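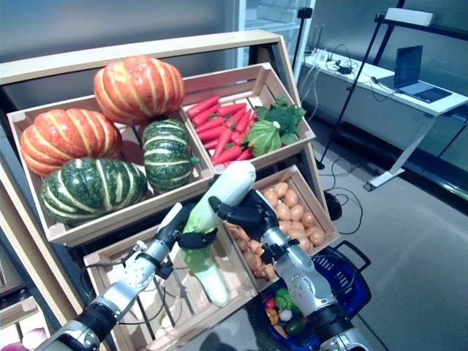

*Märta Moen*

## A vegetable stand you want to walk up to

For our retail and display project I chose produce, and I'm so glad I did. Most of my class went for clothes or shoes, and I understand why (they keep still and they don't go soft), but I grew up stopping at every farm stand on the road and I wanted to find out why some of them pull you in and others don't. The assignment gave us 6 weeks, one display unit, and a made-up shop to design for. Mine is called Trandlow, a small grocery at the end of a bus line where people pick up dinner on the way home.

### The stand

It's a wooden stand with slanted shelves and four open crates on two tiers. The slant does a huge amount of work! With the crates tipped toward the customer, you look into them instead of over the front edge, and even the potatoes get noticed. I left the wood pale and bare. My early sketches had painted crates in dark green, but when I colored them in, the greens of the vegetables just sank into them.

The crate I kept coming back to is the one at lower left, with slats and gaps you can see through. For soil-covered roots in a real shop, gaps like those would let the loose dirt drop out the bottom. They also mean you'd have to clean the shelf underneath, so I added that to the shop's closing routine in my plan.

### The vegetables

All of it is artificial. I ordered most of the produce from Jarkora, a prop supplier, and spent $60, which was the whole materials budget. At first I felt a little bad about using fakes, but it let me rearrange the same display over and over without throwing away a single carrot.

I did learn to watch for shine. The orange pumpkins are glossy, and under a strong light the deep ribs give you bright lines that look more like pottery than squash. The green ones are mottled and much more forgiving. If I ordered again I'd spend more on the pumpkins and less on the potatoes, because a heap of potatoes looks right almost no matter what you do to it.

### Where everything went

I tried 9 layouts on paper and built 3 of them. The one I liked best goes like this:

- **Upper left:** pumpkins, orange and green mixed. They're the biggest thing on the stand and they can be seen from the door.
- **Upper right:** carrots on one side, leafy greens on the other. Red-orange next to green is such a happy combination.
- **Lower right:** potatoes, piled right up to the front lip.
- **Lower left:** kept free for whatever is changing that week.

My teacher, Alvar Nygård, asked why the heavy pumpkins were up top. Fair question. In a real store I would want the weight low, and I'd also worry about a customer lifting a pumpkin down from that height. But in the layout with pumpkins on the bottom the whole stand looked sleepy, and the carrots on their own weren't enough to catch anyone from across the room. My compromise for Trandlow is to keep the pumpkins up top and choose small ones.

The carrots gave me the most fun. Dumped in, they look like a toy box. Laid diagonally in rows with the tips pointing the same way, they suddenly look as if somebody pulled them that morning and cared about it. Perfect rows are too stiff, though, so I nudged a few out of line.

### Restocking and sorting

The second half of the project was about keeping a display good all day. I wrote a restocking plan around mixed baskets: one basket of assorted produce comes out of the back room, and each item goes to its own crate. It's quicker than making a separate trip for every vegetable, and it suits a shop with one person on the floor. Round things should go in last, since they roll. Long things, like napa cabbage, need a hand around the middle and a place cleared before you set them down.

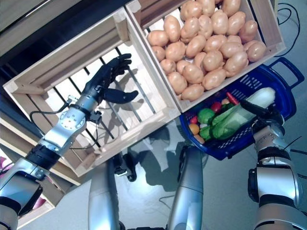 Why not fill every crate to the top?

Deep crates of real vegetables bruise at the bottom, and a small shop may not sell them fast enough. A false floor partway up gives a full look with less stock.

### Classmates' comments

I showed the stand in the Björklund room during our open afternoon and left a notebook beside it. Several people wrote that they wanted price signs. They were right, and I'd been so caught up in color that I had left them out completely! I've since drawn small cards that clip to the front rails, with the name large and the price below it.

One person asked for tomatoes. I love that idea for summer, maybe with the pumpkins swapped out altogether in July.

### Still to do

Draw the false floor to scale. Price the clips from Tostden and compare them with plain wooden pegs. Try the potatoes on the left and see if the stand feels lopsided. I also want to test one crate lined with brown paper, mostly for the leafy greens.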